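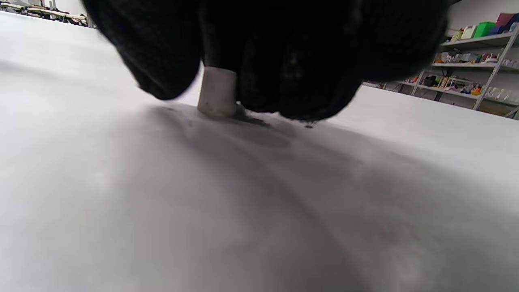
11/6/23. Back in the shop after the Brenlow round. Front left upright is out of the Gamham car and on the bench, and the crack runs from the lower ball joint hole up toward the caliper mount. Parts for it are laid out on the white table, so please leave them in order. I'm back to black knit gloves for the small stuff, same as when picking up a little white cylinder like the one at the top, but they shed fibers, so no knit near open bearings or grease. Use nitrile for those.

Data from the crash lap: Yasuo pulled the log Sunday night. Brake pressure is normal up to turn 4, then the left front wheel speed drops out and the steering trace goes flat. Evaristo says he felt a knock in the wheel two laps before and thought it was a flat spot. He has a sore wrist and a bruised knee. The track doctor cleared him but wants him to see his own doctor before he drives again. He's 39 and says he heals slower than he used to. I told him to get the wrist X-rayed anyway.

Upright had 678 miles on it. Our limit is supposed to be lower than that for the fronts and the sheet was not filled in after the tire test in February. My fault as much as anyone's. Wanda is redoing the sheet with a line per corner.

Right front dye checked, clean. Both rears still to do. Belt mounts look fine but the belts get replaced regardless. Seat has a mark on the left shoulder wing, Nadège to look at it before it goes back in.

Mirzaei can machine 2 new uprights from the old drawing. Asked for more radius at the ball joint hole, waiting on a price. Clollov has a used pair but with no history, so no.

Still open:
rear uprights, dye check
tie rod left, bent, order
splitter, Yolotzin has the mold
wheel speed sensor wire, cut at the connector

Tub goes on the flat plate tomorrow morning to measure the pickup points.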